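Equipment Review: Gidberg Two-Finger Hand-Held Gripper
Prepared by Nyokabi Kimaro for the Lukumay Equipment Library

The Gidberg hand-held gripper was evaluated over 11 working sessions in July. The library already lends the Wilora, an older model of similar size, and members had asked whether the Gidberg would be a suitable replacement. Both tools are held in the hand and record the operator's movements through a camera mounted behind the fingers. Recordings were loaded into the Coltau controller software for checking.

The evaluation concentrated on cloth. Rigid items such as cups and boxes present little difficulty to either tool, and previous reviews in this series have covered them. Sheets, covers and garments are harder. The fingers must close on a thin edge without pushing it away, and the operator must be able to judge the position of the tips against a busy pattern.

The Gidberg performed well in the first respect. Its ridged pads held a single layer of cotton securely, and the linkage closed evenly through the full range of travel. The Wilora has smooth pads and lost its hold more often, particularly on lightweight bedding. On thick blankets the two were equal.
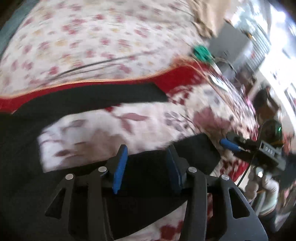 Can the finger pads be replaced without sending the tool back to the supplier? The pads are held by two small screws each and can be changed by the user with the hex key provided, after which the opening width should be calibrated again.

Image quality was acceptable but uneven. The wide lens keeps both fingers in view at all times and takes in a generous area around them. Fast movements produced blur, and the darkening at the corners removes a portion of the usable picture. Operators who slowed down at the point of grasp obtained much better recordings. Of 826 recordings made for this review, 13 were rejected by the Coltau software, all for a lost position signal.

Comfort requires attention. The handle suits a medium or large hand, but reviewers with smaller hands reported strain in the thumb during longer sessions. The trigger spring cannot be adjusted. The Wilora is the more comfortable of the two in this regard, and its cable leaves the body at a better angle.

The manufacturer supplied a printed manual, which is clear on assembly and weak on calibration. The reviewers relied on the on-screen steps in Coltau instead. The manual rates the pads for 3000 closures; this figure was not tested.

The Gidberg is recommended for addition to the lending collection for work with fabric. The Wilora should be retained for members who need the smaller handle. Loan requests for either tool may be submitted at the equipment desk, and borrowers of the Gidberg will receive one spare set of pads.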